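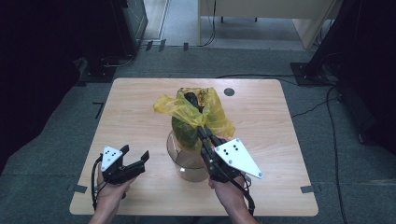

Small Bags, Small Spaces - project report
Design and Everyday Living, year 2, Allitlow campus
Handed in 9th May

What we set out to do

Everyone has a bag full of bags. Ours was under the sink in the Brokum flat and it had taken over the cupboard. The project asked: can a household store its used carrier bags in something it already owns, on show, without buying a holder? We tried a glass vase, a shoe box, a biscuit tin and a cardboard tube.

How we did it

Each container went on a plain table, nothing else on it. Bags pushed in one at a time, then pulled out again. Notes on how easy, how it looked, what came out with it. We also kept a diary for 6 weeks in two homes, the Brokum flat and a house on McKinnon Road.

The vase

Clear glass, wide rim, narrower lower down. Wide rim is the good bit, plenty of room to get the bag started. Thin yellow plastic goes in as a crumple and puffs back out of the top, so you end up with a sort of flower - one of the tutors liked this, we were not sure. Needs pushing down the middle, not the sides. Loose flaps want tucking in last or they hang over the edge and catch on sleeves.

Being see-through cuts both ways. You can tell when it is full. You can also see evrything else that has ended up in there.

The others

Shoe box - holds the most, looks like a shoe box. Biscuit tin - lid never went back on. Tube - neat, but only if bags are folded first, and by week 5 no one was folding.

Survey

Short one, sent round through the Ternorex student panel. 1,063 replies, far more than we could read properly before the deadline so we only used the tick-box answers. Most people keep bags inside another bag. Very few had tried glass.

What went wrong

Diary for McKinnon Road has gaps. We should of weighed the bags at the start, didn't. Thicker bags-for-life left out completely, they need thier own project.

Next

Start again in September with a heavier vase and a proper folding test. The tin is going back in the kitchen.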